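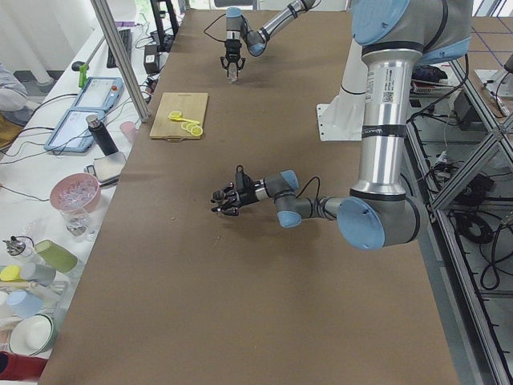 Kraft paper on the long table, with the cutting board and lemon slices at the left side.

Drumau Shared Kitchens – Member Forum
Board: Surfaces, Covering and Cleaning
Topic: Kraft paper as a table covering for citrus preparation

114 views | 20 replies (most helpful shown) | Share (3)

We use cookies to remember your login and to measure forum traffic. By continuing to use this site you accept our cookie policy. Accept | Manage settings

kiseck_prep
Members are invited to comment on the covering of long tables in Room 403. Under the guidance adopted in September, the long table is to be covered with brown kraft paper before any food preparation, and all cutting is to be done on a board. The side table is reserved for bottles, cups, bowls and glasses. My question concerns citrus only. Lemon juice passes through uncoated paper quickly, and the guidance does not state whether the paper must be replaced after each session or only when it is visibly stained.

stefanou_stores
The stores office issues the paper by the roll, and our position is that one length should serve a full day. Cut fruit belongs on the board. If the board is large enough and the slices are kept on it, the paper should remain serviceable. We would not support replacement after every session.

linen_and_board
I must respectfully disagree with the previous reply. Juice collects along the lower edge of a board and runs underneath it, where it is not noticed until the board is lifted. In the photograph at the top of this thread the slices are grouped near the board's lower edge, and that is where I would expect trouble. A folded damp cloth under the board holds it in place and takes up the juice.

kiseck_prep
Thank you. Would the cloth not dampen the paper as well?

linen_and_board
It will if it is too wet. Wring it out fully and fold it once. I have also used a thin silicone mat, with good results.

pretirine_tables
Speaking for the Pretirine kitchen, we stopped using paper entirely. It tears at the corners, it lifts when someone leans across the table, and it must be thrown away when soiled. A bare table that is wiped down with soap and hot water is cleaner and costs less. I would ask the Drumau members to consider whether the paper serves any purpose beyond appearance.

stefanou_stores
The paper protects the tabletop from scratches and dye, and shortens the cleaning period between bookings. The Pretirine tables are stainless steel. Ours are not, and the comparison is therefore of limited use.

pretirine_tables
That is a fair point regarding the tables. I maintain my view on the waste.

quiet_colander
May I raise the matter of the side table? Glasses should stand upright and well back from the edge, and cups should not be left lying on their sides. The green cup in the photograph is an instance of the latter. I would also prefer that drink bottles be kept apart from the bowls – members have picked up the wrong item more than once.

linen_and_board
Agreed as to the cups. I see no difficulty with bottles, provided they are closed.

kiseck_prep
I have forwarded the following wording to the Kiseck office for review: "Where citrus is cut, a wrung cloth or mat shall be placed beneath the board. Paper shall be replaced when stained or torn, and in any case at the end of the day." Objections may be posted in this thread until Tue 5 November.

pretirine_tables
No objection to the wording. Please add that clean offcuts may be kept for wrapping.

stefanou_stores
Offcuts may be left on the lower shelf in stores, rolled and not folded.

Sign up for the Drumau member newsletter. Enter your email address. Subscribe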